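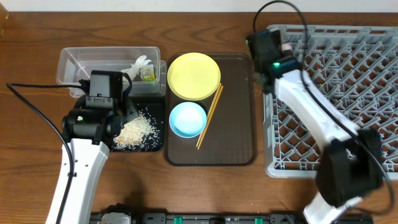 Open day at Simside, 06/02/2020

I finally made it to the Simside open day, and what a good couple of hours! The place covers 3,062 square feet on the second floor of an old shirt factory, and Kwesi Atinga took 10 of us round it at a very relaxed pace, stopping for every question (I had plenty).

The clearing-up table

My favorite stop was the table set up for clearing away after a meal. It's such an ordinary job, and I could have stood there all afternoon. The dishes were lovely too, all soft colors against the warm wood.

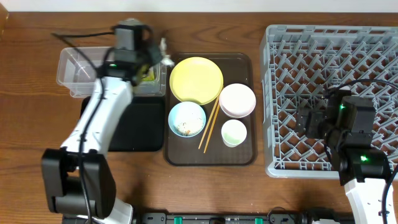 Plate, bowls, little cup and chopsticks on the brown tray, with the gray dish rack to the right.

Kwesi talked about rice, of all things. Leftover grains cling to a bowl, and he thinks it matters a lot whether you scrape first or rinse first. He's a scraper. I've always rinsed, and we argued about it happily until the next group came up the stairs!

I also liked how plain the storage was: open containers, plain trays, nothing fancy. I went home and looked at my own kitchen drawers with new eyes.

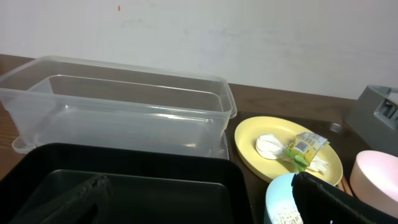

Getting there

Take the Long Street entrance and go up 2 flights. Entry is free, and the next open day is in October.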